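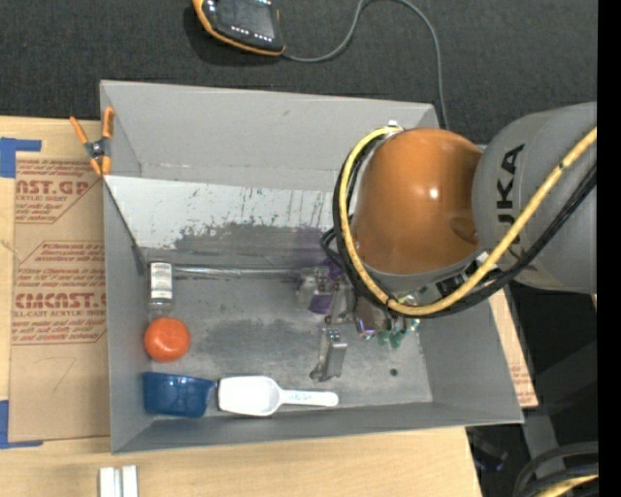 Notes on Keeping a Metal Bin for Small Items

Filed under: Storage and Upkeep

Readers of this page will be aware that the workroom at Tillgate has been undergoing a gradual reorganization. Earlier entries dealt with the shelving and with the paper records. The present entry concerns the open metal bin and the small items kept in it, a subject on which I have received more correspondence than I had expected.

A bin of this type is simple in design. The walls are sheet metal and slope, and there is no lid. It was placed in service as a temporary measure during the shelving work and has since become a permanent fixture. I had intended to replace it with a set of divided drawers from Narkwood, and a quotation was obtained for that purpose. The quotation came to 1,134 dollars before delivery. The bin was retained.

What goes into the bin

The original rule stated that the bin would accept any item small enough to be held in one hand. This rule was adopted in October and proved to be too generous. Within a short time the bin contained batteries, receipts, a quantity of string, and one half of a sandwich wrapped in foil. The rule was accordingly revised, and the bin now accepts washable items only, with an exception for small closed bottles.

The contents at present reflect the revised rule fairly well. There is a blue plastic bowl with a short handle, and beside it a white plastic scoop with a long, narrow one. An orange ball has settled against the left wall, with a little glass bottle on its side next to it. A thin metal rod lies toward the back. There is also a small purple object of the sort that accumulates in any shared room.

The bowl and scoop are the items most often requested. They are used together for measuring out dry materials, and I ask that they be returned together. On 11 occasions last season one came back without the other. In nearly every case the missing piece was found on the drying rack, where it had been left with good intentions.

The ball has a longer history. It was brought in by Parisa Shahbazi, who used it to find out whether the workroom floor was level. The floor is not level. It falls toward the door, as anyone who has dropped a pencil there can confirm. Having served its purpose, the ball ought to have gone home, and I have written it down for removal more than once. It remains on the list.

Bottles

I would like to set out the position on bottles with some care. A glass bottle may be placed in the bin if it is closed, clean on the outside, and labeled. The label should state the contents and the date of filling. A bottle with a blank label should be treated in the same manner as a bottle with no label, and set aside on the windowsill until its owner is identified.

It has been suggested to me that glass should be excluded from a metal bin altogether. The argument has merit. Glass that is dropped into the bin from any height is likely to chip, and the slope of the walls encourages round objects to travel farther than intended. My own preference is to lower a bottle by hand and lay it down against a side wall. No breakage has been recorded under this arrangement, although I acknowledge that the arrangement depends entirely on people remembering it.

Parvaneh Rezaei keeps her bottles upright in a cut-down carton and regards my method as careless. Her workroom is considerably tidier than mine, and I have no reply to offer.

Condition of the interior

The floor of the bin has taken on a mottled appearance, and the darker smudges do not lift with ordinary soap. On the upper part of the back wall there is a faint purple stain, with thin drip marks and scuffs nearby. I have made several attempts on the stain, and a record of them may be of use to others.

Warm water and dish soap, applied with a sponge, had no effect that I could observe. A paste of baking soda, left in place for 13 minutes and wiped off with a damp cloth, lightened the color slightly. White vinegar was tried next. It removed a quantity of general grime and left the purple as it was. A proprietary cleaner sold under the name Rallalow was recommended at the hardware counter, but the instructions advised against use on any surface that would later touch food utensils, and I judged that the bowl and scoop brought the bin within that warning. It was returned unopened.

I have decided to leave the stain alone. It does not transfer to the contents, so far as a white cloth rubbed over it can show. Those who prefer a bright interior may wish to line the floor of their own bin with a rubber mat, cut slightly undersize so that it can be lifted out and rinsed. I tried a mat for one season and found that crumbs and grit collected beneath it, so that two surfaces had to be cleaned in place of one.

The washing routine is as follows.

1. Remove everything and set it on a towel.
2. Tip out loose grit over the trash, and brush the corners.
3. Wash the walls from the top downward, then the floor.
4. Rinse twice.
5. Dry with a cloth at once, including beneath the rim.
6. Wash the contents separately and return them only when they are fully dry.

Step five is the one most commonly omitted. Water left along a folded edge will find its way into the seam, and once there it is very slow to leave.

Securing the bin

A light metal bin will slide when a person reaches into it, particularly if the person leans on the near side. The bin is therefore held to the board beneath it with a spring clamp at the rim. The one in use is orange, a color I recommend, as a clamp that blends with its surroundings is soon caught by a sleeve.

The clamp should be checked each time the bin is washed. The points to look for are a loose pad, a weak spring, and any bending of the rim where the jaw closes on it. A scrap of felt between the jaw and the metal will reduce marking. I have purchased four replacement clamps from Wei over the years, and have used one; the others are in a drawer whose location I would be glad to be reminded of.

The cardboard

Several correspondents have asked about the cardboard kept to the left of the bin. It is packaging from acrylic sheet, brown, with red printing that says as much, and I keep it for its flatness. A piece of this kind makes a good temporary surface for gluing, for setting out small parts, and for protecting a bench from scratches. It also takes pencil well, and a good many of my measurements have been made on the backs of such sheets and subsequently thrown away with them.

Cardboard should be discarded when it has become soft at the corners or has absorbed anything oily. I allow myself one sheet at a time beside the bin. This limit was introduced after the pile behind the door was found to be supporting the coat hooks.

Matters outstanding

The following remain to be dealt with before the cold weather. The labels on the shelf above the sink require replacement, the present ones having faded. A decision is needed on whether a second bin should be obtained for items awaiting repair, which currently have no settled place and tend to end up on chairs. Narkwood has offered to revise its quotation for the drawers, and I have agreed to look at the figures, without any commitment on my part.

I should also be grateful to hear from any reader who has succeeded in removing a purple stain of unknown origin from bare sheet metal without scratching it. Letters sent to the usual address will be answered in the order received, though replies may be slow while the windows are being painted.

Last updated: 26/08/2021

Tags: workroom, storage, cleaning, Tillgate

Recent entries
Paper Records: What Was Kept and What Was Recycled
Shelving at Tillgate, Second Report
On the Lending of Scissors
Replacing a Sink Stopper
Correspondence Received on the Subject of Hooks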